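4.3 Loading and scheduling the station playlist

This section covers the entry of music policy rules in Wiratik and the transfer of a finished playlist to the Fondard playout unit. It applies to release 2 and later.

Before you start, check that you are logged in as Scheduler. Presenter accounts can view the playlist but can't change it.

1. Open Library and choose Import.
2. Select the folder that holds the new tracks. A single import takes up to 300 tracks.
3. Fill in Artist, Title and Category for each track. Tracks with no category are stored but will not be scheduled.
4. Open Rules and set Artist Separation in minutes. The factory setting is 100.
5. Press Build. Gaps that the rules could not fill are marked in red.
6. Fill each gap by hand, or press Relax to drop the lowest rule and build again.
7. Press Send to Playout.

Note: Separation is worked out from the Artist field only. "Trevaskis" and "Trevaskis Band" count as two artists unless they are linked under Aliases.

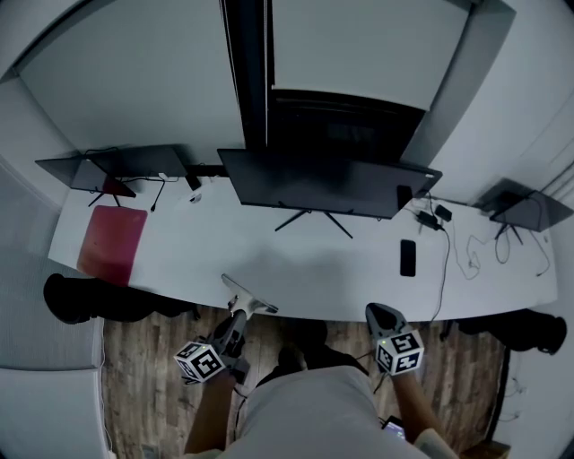 Caution: Do not press Send to Playout during the last 2 minutes of an hour. The running log is locked at that point and the new hour may load without its news link.

Live changes

A presenter may swap a track from the studio if Allow Swap is ticked. Each swap is written to the log with the user name and time. Swaps that break a rule show code 325 and need a Scheduler to approve them.

To turn swaps off for one programme, open its clock, clear Allow Swap and save.

Section revised Apr 20, 2024, by Ademir Miranda, Zusisance Broadcast Support. Replaces the January issue.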